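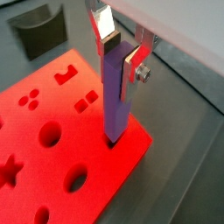 **Drolleris toy rental, the Pomness plan, after one full year**

14 Dec 2018

I signed up for this expecting to cancel in a month. I'm canceling after 12, so give them credit for that much.

The Pomness plan costs $312 a year, paid up front. You get a box of toys, keep it for two months, send it back and get another one. Drolleris says it has over 200 toys on its list and that a "play planner" picks yours to match your child's age and interests. Ours went to our house outside Ravarness, for a girl who was two when we started and is three now.

The sales page leans hard on the idea that your house will have less stuff in it. I would like to meet the family this happened to. We still own everything we owned before, plus a box in the hall that we aren't allowed to lose pieces of.

## What we got

The first box had seven toys in it, and three of them were good. A set of plain blocks, a pull-along duck with a string long enough for a real child, and a wooden train they call the Sauerland. The train was the hit of the year. She cried when it went back and I ended up looking up what it would cost to buy, so in a way the service worked as a very slow catalog.

The rest of that box was filler: two board books (we have a library), a cloth ball and a puzzle for a much younger kid.

Later boxes were more of a mix. I filled out the interests form properly each time, and as far as I can tell it changed nothing. I wrote "trains, animals, water" and got a xylophone. I wrote "no more musical toys please" and got a drum.

They are fond of sorting toys. If you haven't shopped for these lately, the basic idea hasn't moved since I was small: a thick board with holes, a peg with the same outline as a hole, and some adult saying "try turning it." I have no complaint about that. A square peg going into a square hole is about as clear as a toy can be, and ours held her attention longer than anything with a battery. But a shape sorter is also cheap, it lasts for years, and half the families on our street would hand you one for free. Paying to borrow it for two months is a strange deal.

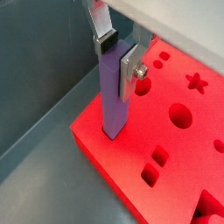

## Condition and cleaning

Everything is supposed to be cleaned and checked between homes. I believe the cleaning part. The boxes smelled faintly of lemon and I never found anything sticky.

I believe the checking part less. The October box came with a farm set that was short one cow, and the card inside listed the cow. I wrote in that same evening so we wouldn't be billed for it. The answer took seven days and thanked me for my "play feedback." The cow showed up on our account as a charge anyway. They took it off after a second email, and I shouldn't have had to send a second email.

Wear is what you'd expect. Paint gone from the corners, soft edges on the puzzle pieces, a box lid held on with hope. None of it bothered my daughter.

## The learning claims

Each toy comes with a card telling you which skill it builds. Hand control, problem solving, "early math thinking," and so on. The cards don't say where any of this comes from, and the same few lines turn up on very different toys. The duck and the drum had the same card.

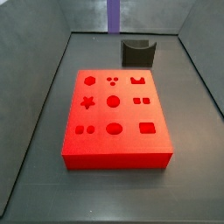
I don't doubt that kids learn from matching outlines and fitting things together. I doubt they learn more of it on a two-month schedule with a card. What I saw at home was that she ignored most toys for the first couple of weeks, got interested, got good at it, and then the return label was due. You can pay to extend — $7 a toy — and I noticed the reminder email always put that button first.

## Sending things back

The label is prepaid and the box is sturdy enough to use again. Packing it takes longer than you'd think, mostly hunting under the couch. There's a printed list of parts in every lid, which helped, when it was right.

## Would I pay again?

No. For $312 I could have bought the Sauerland train new, picked up a decent shape board and a bag of blocks secondhand, and still had money left over.

I can see it making sense in a very small apartment, or for grandparents who want something in the house for visits. If that's you, ask whether they'll let you choose the toys yourself. They told me no twice, then offered to let me choose when I went to cancel.

Two stars out of five. One is for the train.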